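Workshop notebook, Wanport - towels and cloths
2019-01-26
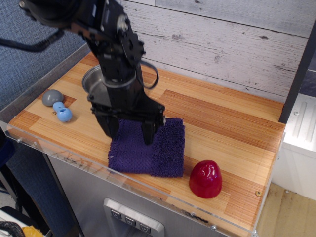
Went through the cloth box again with Orathai. The purple shaggy one stays in. It sheds less than the Lisent samples and the loops hold their shape after a wash, but the edges go wavy and it will not fold to a clean rectangle. Two folds is the limit before it springs open. Noted that on the card.

Lint on the tabletop is still a nuisance. Pichit wiped down with a damp rag before lunch and again at 4. Try the rubber brush next time, there is one in the Patum drawer.

Weights, dry: purple 174 g, thin gray 26 g. Did not get to the waffle ones. Scale battery is low, spare is on order.

Washing: 8 cycles so far on the purple, cold, no softener. Birgit wants 17 before we write anything up, so that runs into February. Hang it flat over the rail - the pegs leave dents in the pile that take a day to come out.

Steel bowl is for the soak test. Rinse and dry it straight after, the water here leaves spots.

Small plastic toy pieces go back in the tub with the lid, not in the cloth box. Found one inside a folded towel last week and it threw off the weight.

To do:
Ask Rehema about more of the same towel, Chaiyaporn may still stock it
Trim loose threads, weigh again
Sunee has the key to the wash room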